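Print this page | E-mail this page

Chapter 5
Releasing and Maintaining Mobile Software

A mobile application is rarely finished on the day it is released. Operating systems change, the services an application depends on are revised, and users find faults that testing did not reveal. This chapter examines the period after first release, which for most products is longer and more costly than the period before it.

The chapter follows a single product, the Vollance ferry timetable application, through two years of maintenance. Vollance was developed by Nalico, a small firm with offices in Frerichs, and drew its schedules from a data service named Cinis. At first release it contained 700 stored timetable entries. By the following July, route changes had reduced that number to 486, and a large part of the original code existed only to handle entries that were no longer in use. 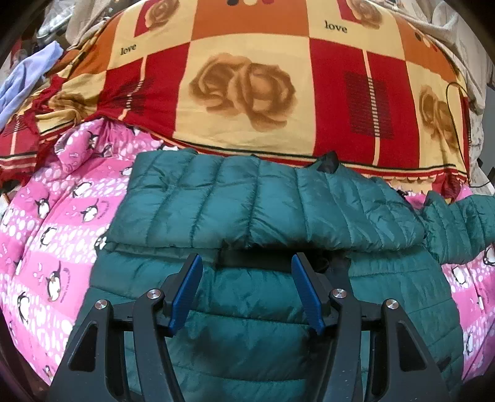 Nalico's developers faced a choice that is common in maintenance work. They could remove the unused code and risk introducing new faults, or they could leave it in place and accept that each later change would take longer to make. Section 5.2 sets out the method they used to compare the two costs. Students should read it together with the release notes in Appendix C.

The chapter also considers the relationship between developers and the store through which an application is distributed. A store review adds delay to every release, including a release that corrects a serious fault. Teams therefore need a policy for deciding which corrections are sent at once and which are held for a scheduled version.
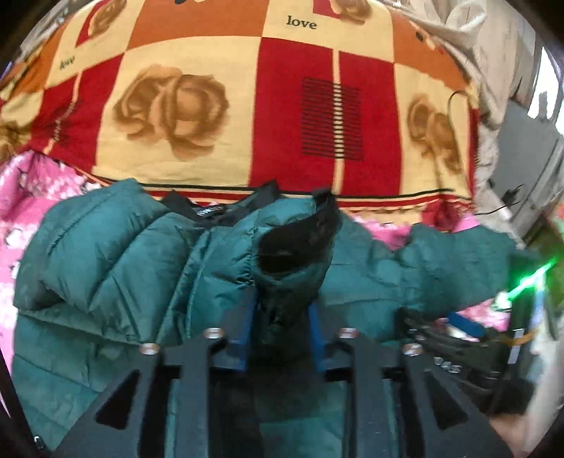
One long-time user of Vollance wrote to the developers that small updates arriving every few days were harder to live with than the faults they corrected, and asked that they be combined. Other users took the opposite view. Section 5.4 reprints part of this correspondence and asks students to draft a release policy in response.

Key terms: maintenance release, dead code, regression, version number, staged rollout.

Before beginning Section 5.1, students should review the discussion of test coverage in Chapter 2.

Last updated: May 3, 2021

Print this page | E-mail this page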